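Masisine State governance thread, continued. The faculty senate posted its revised policy on honorary degrees and outside speakers on 9/14/26. I read the full text and both appendices. Notes follow.

1/ Scope. Section 2 covers honorary degrees, named lectures and any paid speaker at a university event. Student club events are exempt unless the club uses central funds. The August draft had no exemption.

2/ Nominations. A nomination now needs signatures from 2 academic departments. The old rule let a single dean forward a name directly to the president's office. Deans keep the right to comment in writing.

3/ Comment period. Names under review stay confidential until the shortlist is set, then go to faculty and student government for comment. The draft does not say how long the comment window stays open. I filed a question on that.

4/ Survey. The senate received 1,393 responses, and 80 percent supported publishing speaker fees. The response rate by campus is not reported, so the Risska campus can't be separated from the main one. Treat the total with care.

5/ Fees. Contracts get posted after the event. Travel is listed on a separate line. The Fanent Lecture is paid from an endowment and follows the donor agreement where the two conflict. The agreement itself is not attached.

6/ Withdrawal. An invitation can be withdrawn only by written decision of the president, with the grounds stated. Appendix B gives the form. It has no field for the speaker's reply.

7/ Appeals. Same route as before, through the Brunner Hall office. The form number changed, and the link on the senate page still goes to the old one.

8/ Next step is a second reading. I'll post the amended text of Section 2 side by side with the August version when the clerk releases it.
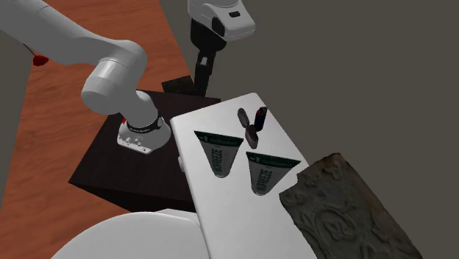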